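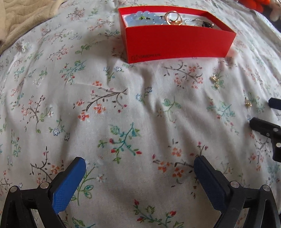

Schmuckaufbewahrung

Unter Schmuckaufbewahrung versteht man alle Behältnisse und Gewohnheiten, mit denen Menschen ihre Ketten, Ringe, Ohrringe und Armbänder verwahren, solange sie nicht getragen werden. Das Thema klingt zunächst bescheiden, hat aber eine lange und recht liebenswerte Geschichte, denn wohl in jedem Haushalt findet sich irgendwo eine Schale, ein Kästchen oder eine umgenutzte Schachtel, in der sich über die Jahre so einiges angesammelt hat.

Geschichte

Schmuckkästchen sind bereits aus dem alten Ägypten bekannt, wo sie aus Holz gefertigt und mit Elfenbein oder Fayence eingelegt wurden. Im europäischen Mittelalter dienten kleine, mit Leder bezogene Truhen demselben Zweck; manche waren Brautgeschenke und wurden von der Mutter an die Tochter weitergegeben. Mit der industriellen Fertigung kamen im 19. Jahrhundert erschwingliche Kassetten aus Metall und Pappe in den Handel, innen gern mit Samt oder Seide ausgeschlagen, und so hielt das Schmuckkästchen (manchmal sogar mit Spieluhr!) Einzug auf den Frisiertischen bürgerlicher Schlafzimmer.

Formen

Neben der klassischen Schatulle mit Deckel und Einsätzen gibt es Rollen aus Stoff für die Reise, Ständer für Ohrringe, Hakenleisten für Ketten und flache Schubladeneinlagen. Weit verbreitet ist daneben die Wiederverwendung von Verpackungen: Pralinenschachteln, Teedosen und die stabilen Kartons elektronischer Geräte leben auf der Kommode oft noch jahrelang weiter. Der Sammler Remo Zürcher, der 540 solcher Behältnisse zusammengetragen hat, spricht von der »zweiten Laufbahn der Schachtel« und zählt sie mit spürbarer Zuneigung zur Alltagskultur.

Materialien und Pflege

Silber läuft an, wenn es mit schwefelhaltiger Luft in Berührung kommt, und wird deshalb am besten in einem dicht schließenden Beutel aufgehoben. Perlen mögen es dagegen nicht allzu trocken und sollten weich und getrennt von harten Steinen liegen, die ihre Oberfläche zerkratzen könnten. Feine Ketten verknoten sich gern, sobald man sie lose zu anderen Stücken legt; hier hilft es, den Verschluss zu schließen und sie aufzuhängen oder einzeln in Seidenpapier einzuschlagen. Modeschmuck mit dünner Beschichtung gehört nicht ins feuchte Badezimmer, auch wenn der Haken neben dem Spiegel noch so praktisch ist.

Siehe auch: Schatulle, Nähkästchen, Frisiertisch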